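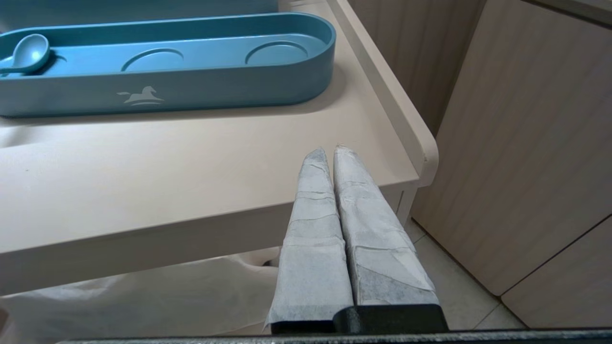

Figure 3. Wrist view of the serving counter, with both fingertips in view and a spoon in one of the tray recesses.

4.2 Counter Task and Camera Setup

The counter task was the final assignment in the one-semester manipulation course at Andrade. Student teams had already completed two tabletop assignments with foam blocks and were given the counter task in place of a written exam. Each team used the same arm, the same two-finger gripper, and the same control stack (Bulico, the course's in-house package), so that differences between teams would come from grasp selection and motion planning.

Two views were recorded for every trial. The wrist view (Figure 3) moves with the gripper and keeps the fingertips in the lower part of the image at all times. Its field of view at working height is narrow, and a long tray usually runs out of one side of it. The head view covers most of the counter but loses detail near the gripper. Both streams were logged at 25 frames per second and resampled to 5 Hz before labeling.

The fingers were wrapped, as seen in Figure 3. The wrapping raised friction on glazed surfaces and also changed the effective shape of the tip. Teams that planned with the bare-finger model from the earlier assignments placed the contact point too high on thin objects. The course notes were corrected in August, after the last team had finished, and the results in Section 5 use the finger model each team had at the time. The wrapping was replaced whenever a team reported slip on two consecutive trials. We did not control for its age.

4.3 Object Set

Objects were ordinary serving ware and were not modified. No markers or tags were added. The set was split into three groups by expected difficulty: open round objects (bowls, cups), flat objects (plates, trays), and thin objects (chopsticks, spoons). Tongs were left on the counter as clutter and were never targets.

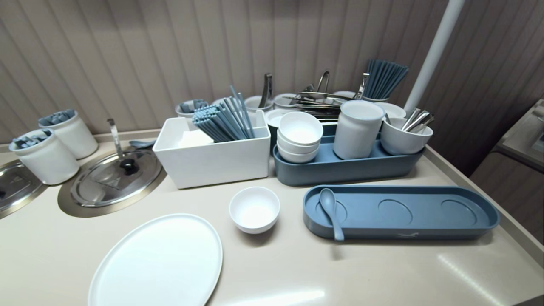
Figure 4. Counter layout from the head view. The white box near the center holds chopsticks and paper napkins. Stacked bowls and a bundle of spoons share the tray to its right.

Figure 4 gives an example of the layout. Several properties of the counter made perception harder than in the tabletop assignments. The bowls and plates are white on a beige surface, and the depth sensor returned few points on their glossy interiors. The metal lids and tongs reflect the overhead light. The trays, chopsticks, and soup spoon are close in color, so the color threshold used in the block assignments could not separate a spoon from the tray under it. Most teams replaced the threshold with a small segmentation network trained on 2000 labeled crops from the shared Brirna set. One team kept the threshold and added a height filter, which worked on the counter surface and failed inside the tray recesses.

Nested bowls were a second source of error. The stepped rims were often segmented as one tall object, and the planner then chose a grasp below the top bowl. We asked teams to report these cases separately from ordinary missed grasps, but two of the logs do not make the distinction.

4.4 Trial Procedure

Each team ran 40 trials. A trial began with the arm in its home pose and a target named by the instructor from the list for that session. The team could not edit code or move objects once the target had been named. A trial was scored as complete when the target was held clear of its support and then released inside the goal region, and the arm had returned home without a protective stop. Partial credit was given in the course grade but is not used in this paper.

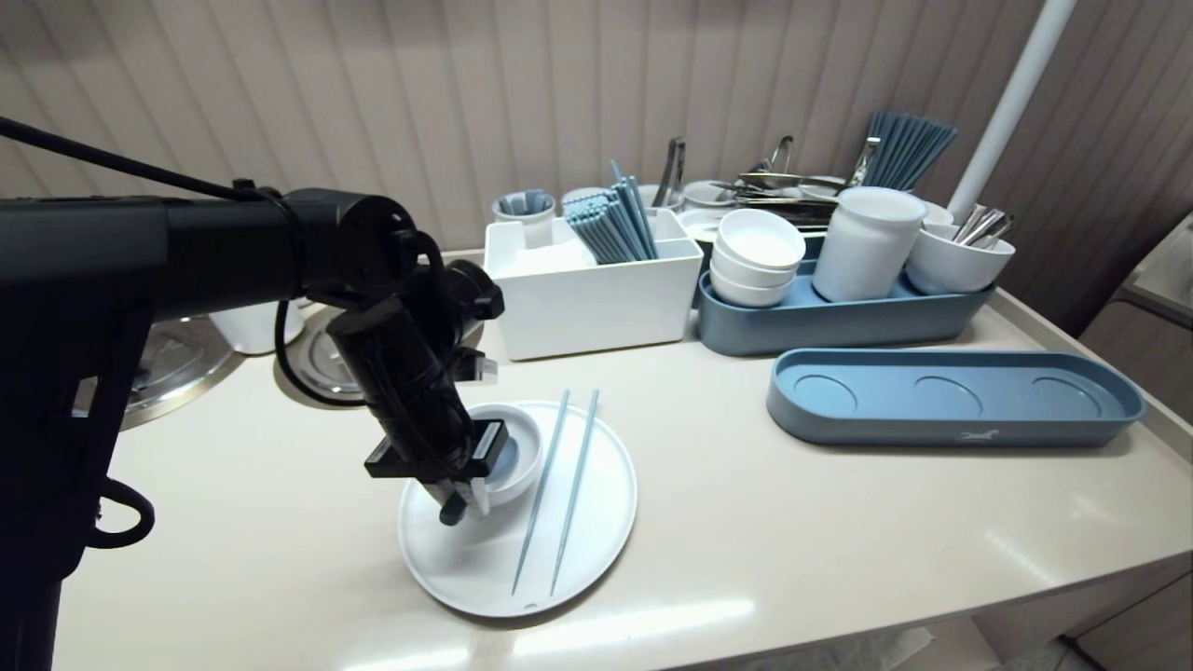

Figure 5. Head view with the gripper lowered over the plate, overlapping the small bowl. Two chopsticks lie on the plate to the right of the bowl.

The plate served as the goal region for the small bowl and for chopsticks. With a bowl and two chopsticks on it, as in Figure 5, the remaining clearance is small on one side, and the order of placement matters. The planner supplied with Bulico treats the plate as flat and ignores the raised rim. Teams handled this in different ways: some padded the collision model, and others approached from directly overhead and accepted a longer path.

The arm also hides part of the counter from the head view. In Figure 5 it partly covers the two round lids, and a white container between them is mostly blocked. Object poses were therefore estimated once, with the arm at home, and held fixed during the motion. Any object disturbed during the approach was not detected again until the next trial. An occlusion-aware update using the Cellska tracker was tested by one team and is described in Section 6.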